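Arm B drops into protective stop at the same corner of the grid

elikem_d
Two-arm cell, shared table, paper top with a taped grid for placing parts. Arm B has gone into protective stop 8 times since we moved to the new layout in February. Always on the approach to the far row.

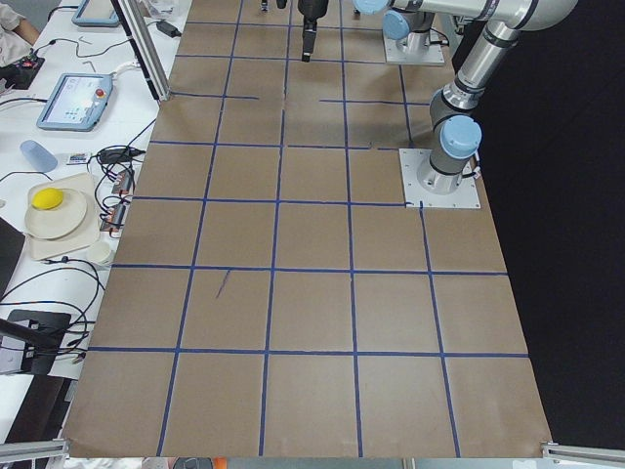
Log says joint 3 torque over limit. No contact that I could find, and the other arm was parked each time. Speed is already down. Planner is Loltura, payload was set by whoever did the install.

T_Aidoo
What payload is entered, and what does the tool weigh? Wrong payload gives you exactly this when the arm reaches out.

elikem_d
Entered 1,897 g. Put the gripper and bracket on a scale just now and got 2,075 g.

T_Aidoo
There you go. Fix that and the center of gravity too.

kwofie_c
I don't buy it. That's a small difference, and it would trip in other places as well. One corner every time says cable or joint limit to me. Jog it there by hand at low speed and watch the dress pack.

T_Aidoo
Small at the flange, but he's near full reach. We had the same thing on the Curklow line.

iddrisu.a
Whichever it is, stop resetting it from the desk. Ours tripped 2 times on a pinched cable, somebody cleared it from the pendant without looking, and the third time it pulled the connector out. Walk over first.

elikem_d
Fair, I have been doing that - will stop.
Payload and CG updated. Ran the far row for an hour, one stop, same corner.

kwofie_c
So it isn't only payload. Check the cable.

elikem_d
Pulling the cover off joint 3 at 4 pm. Will post what I find.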